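8月の終わりにBimgateの蚤の市に初めて店を出してきたので、忘れないうちにだらだら書きます。長いです。お茶でも飲みながらどうぞ

そもそも私は蚤の市では完全に「買う側」の人間で、古い食器とか謎の缶とかをほいほい連れて帰っては棚に詰めこむタイプ。売る側に回るなんて考えたこともなかった。で、棚がついに開かなくなった。扉のほうが負けた

Bimgateの会場は駅から坂をひたすら下りたところで、行きは楽ちん、帰りは地獄です。川沿いの細長い広場なので風がずっと通る。夏はありがたいんだけど、値札が飛ぶ。これは声を大にして言いたい、飛びます

申し込みは春のうちに済ませてあった。用紙に「主な取り扱い品」という欄があって、三日くらい悩んだ末に「いろいろ」と書いて出したら普通に通りました。いいんだ、いろいろで

準備はとにかく「箱」だった。店を出した人ならわかってくれると思うけど、蚤の市の準備って八割が箱のことを考える時間じゃないですか? 大きすぎると持てないし、小さいと増える。増えるとカートに積んだとき坂でくずれる
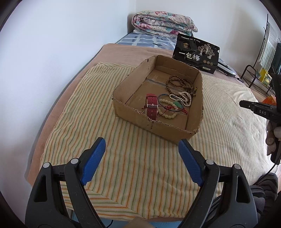 ふちがびりびりの段ボール、まだまだ現役

きれいな木箱とか籐のかごに並べてるお店、憧れるんですけどね〜。でも隣のブースのベテランさんは全部みかんの箱だった。そしていちばん売れてた。お客さんは箱なんか見てないんだと思う。覗きこんで、がさがさ掘るのが楽しいんだよね。私も買う側のときは完全にそう

値段つけもしんどかった。思い入れがあるものほど高くつけちゃうんですよ。旅先で買った灰皿(私はたばこを吸わない)に最初すごい値段を書いて、一晩寝かせて見たら自分でも「いや買わないな」となり、半額に。さらに当日の朝にもう半額。結局売れずに今も家にいます。おかえり

逆に、まあタダでもいいやと思って持っていった古い文庫が朝のうちに全部なくなった。しおり代わりに昔の映画の半券が挟まったままだったのに気づいたのは渡したあと。どなたか、私の青春をよろしくお願いします

ちなみに出店料と、当日の敷き布と、値札用の紙とひもと、おやつ。ぜんぶ足したら3496円でした。おやつの比率は聞かないでください

おやつはWumbeiのくるみパンです。会場に行く途中にあるパン屋さんで、朝の6時から開いてる。まだ薄暗いのにもう焼けたにおいがしてて、カートを引いたままふらふら吸いこまれた。ここのくるみパンは端っこがかりかりで、真ん中がちょっとしっとり。出店しない日でも買いに行きたい

当日。受付で番号札をもらって場所に行くと、もう周りはほとんど並べ終わっていて焦る焦る。布を広げて、四隅に重しを置いて、さあ並べるぞ、というところで最初のお客さんが来た。早い。まだ何も出してないのに「それいくら?」と指さされたのが、重しに使ってた文鎮

売りました。文鎮。代わりの重しは水筒

開店してからの60分はほんとに記憶がない。お釣り、袋、お釣り、袋、あっ値札が飛んだ、のくりかえし。10円玉をもっと用意しておけばよかった。うちはいちばん安いものを70円にしていたので、みんな100円玉を出すでしょう、すると毎回30円返すでしょう。計算が苦手な人は悪いことは言わないから50円か100円にしておきましょう。経験者より

お昼すぎになるとぱたっと人が途切れて、そこからはお店どうしの時間。となりの人は古いボタンを売っていて、服から外すときは糸を先に全部切るんじゃなくて少し残すと形がそろったまま置いておける、とか、そういう話をずーっとしてくれた。こういうのがいちばん楽しい。店番って、しゃべる仕事なんだな

向かいはTrerkemsideから来たというご夫婦で、レコードだけ。試し聴き用の小さいプレーヤーを置いてて、風の音と混ざってジャズみたいなのが流れてくる。曲名を聞いたら「さあ、箱に入ってたから」と言われた。そんな売り方ってある? 最高だった

あと暑さ対策。帽子だけじゃ無理です。日よけのある区画は先に埋まるらしいので、来年は申し込みの初日に出す。濡れタオルは二枚。凍らせたお茶は昼まで全然溶けなくて、飲みたいときに飲めないという悲しい事件が起きました。凍らせないのも一本いります

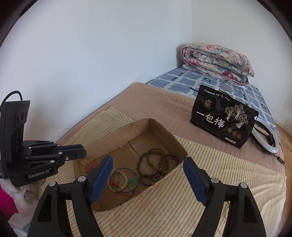 ベッドの上、段ボール箱に入ったビーズのアクセサリー

で、班の話もしておかねば。ひとりで一区画はちょっと広すぎるので、知り合いに声をかけてもらって共同出店の班に混ぜてもらったんです。布の人、編み物の人、ビーズのアクセサリーの人、そして「いろいろ」の私。一人だけジャンルがない

班の連絡はTremuloraという予定共有のアプリでやってました。便利なんだけど、通知の音がやたら元気で、夜中に「敷き布の色どうします?」が届くたびに飛び起きる。音の切り方がわかったのは当日の前の晩。遅いよ

お金の分け方は最初に決めておいたほうがいいです。うちは品物の札に名前のかわりに色のシールを貼って、売れたら札をはがして自分の色の缶に入れる方式。これはすごくよかった。帰りに缶をあけて札を見るだけでいい。ただし私は自分の色を緑にしたのに、途中でシールが足りなくなって黄緑を足したせいで、ちょっとした混乱を招きました。すみませんでした

アクセサリーは、鏡をひとつ置いておくと全然ちがうそうです。耳元に当ててみるひとが急に増えるんだって。これ、帽子やスカーフでも同じだと思う。灰皿には効かない

閉店まぎわの値下げ合戦も面白かったな。あちこちから「もう持って帰りたくないんで!」という声がして、お客さんもそれを待ってて、にやにやしながら戻ってくる。私もレコードのご夫婦のところで一枚買ってしまった。プレーヤーは持ってません

売り上げの発表です。私の缶の分、3807円。え、黒字じゃん! と班のみんなに叫んだんだけど、レコード代を引いてないことに帰りの坂の途中で気づいた。荷物は減ってるはずなのにカートは重いし、足はぱんぱんだし、途中のベンチで二回休んだ

次の月曜は見事に全身筋肉痛でした。売り物より先に自分の腰を点検してから出るべき。前の日に荷物を積んで、家のまわりを一周してみるのをおすすめします。うちのカートは車輪が片方きゅるきゅる鳴るので、ご近所さんには何事かと思われたはず

持ち物で足りなかったもの書いておきます。洗濯ばさみ(値札用)、10円玉、太いペン、虫よけ、折りたたみ椅子。椅子は借りました。地面に直接座るとお客さんと目線が合わなくて、膝にずっと話しかけることになる

逆にいらなかったもの。手書きの看板。がんばって作ったのに風で一回も立たず、最後は敷き布の重しになってました。それと名刺。「いろいろ」の名刺って何を書いたんだ私は

棚の扉は、開くようになりました。開いたところにレコードと、班の人から買った編み物の小さい袋と、となりのお店のボタンが入ってます。来年も出ます、緑のシールは多めに買っておくね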